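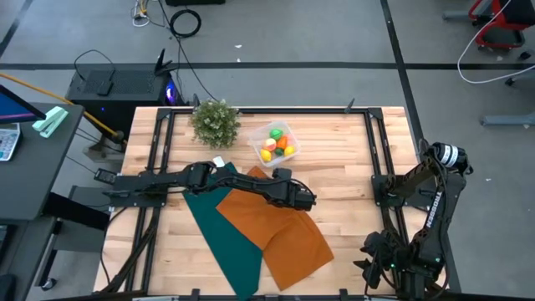 Cloth separation, wrist view vs overhead view
14 May 2022, bench notes

Aim: see whether the Ullell grasp picker does better choosing its edge from the wrist camera than from overhead. Task is to lift the orange cloth off the green one without dragging the green. Fruit tub and plant stay on the table as clutter, same as the Vurnau runs.

Method
Orange cloth dropped by hand over the green, no smoothing. Arm moves to hover, picker chooses a point, fingers close, lift. A trial fails if the green cloth moves with it. Denise Bramwell scored from the video without knowing which view was in use.

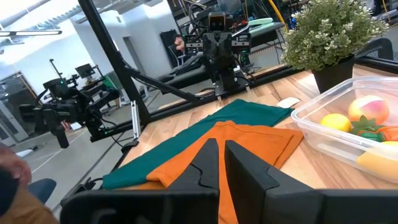
Hems are the easy case. When a stitched edge lies across the gap between the fingers, the picker goes straight to it. Rumpled centres are still poor, and it will take a fold over an edge most times.

Result
174 trials kept, 5 thrown out for dropped frames. Wrist view ahead on hems, no difference on folds. Colour threshold left at 100 throughout.

To do
Marichka Sirko to rerun the folds with finger speed halved.
Try 2 hover heights.
Check the labelling script before the September review.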